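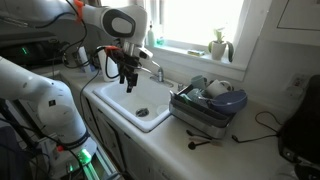

Somebody at the Revelen talk asked me, before I had even got my coat off, why anyone would spend an hour on washing up when there are perfectly good talks about sourdough. I told her I'd try to answer by the end, and I'm going to try again tonight, so hold me to it.

(Wait for people to sit. Say hello to the back row, they came in the rain.)

Good evening, Sturnside, and thank you for having me. My subject is how people washed dishes before hot water came out of the wall, and I have been happily stuck on it ever since I bought a box of old household notebooks at the Purnon sale one Saturday. I paid for the box and got the notebooks more or less by accident -- I wanted it for my wool.

There are 67 of them. Most are prices and recipes, and one has nothing in it but complaints about a stove, which I could read to you all night. But again and again the writers come back to the dishes, and they have opinions!

START WITH THE WATER

Every kettle had to be carried in and heated, so the order of washing mattered a great deal. Glasses went first, then silver, then cups, then plates, and the greasy pans at the very end when the water was past caring. I still do it that way and I expect plenty of you do too. (Ask for hands. Let them argue about silver before glasses, it's always lively.)

THEN SOAP

Soap was saved in slivers. One notebook keeps them in a little wire cage on a handle, which you swished through the water until it clouded. Pass the cage around here, and remind people the handle is loose. Another writer swears by washing soda and says soft soap is for people with servants. She underlines "servants" so hard the pen went through the page.

THE LONG STORY

Tell the one about the Cheng Street boarding house. Supper there made 311 pieces of crockery, by the cook's own tally, and she had 5 drying cloths to last the week. Slow down for this bit. She hung them in the order she'd used them and wouldn't let anyone touch the last one, which was for the glasses. The entry is on page 102 of the blue notebook, bookmark is in it.

(If we're running past eight, skip the sand-scouring part and go straight to the dish rack.)

DISH RACKS

Folks are surprised how many households dried everything by hand even when they had a rack. I think it was the company. One person washed, another dried, and the day got talked over. My mother and I settled most of our quarrels that way, with our backs to the room and our hands busy, and I suppose that's my answer to the lady at Revelen.

Questions next, then tea. Please collect the soap cage before anybody leaves.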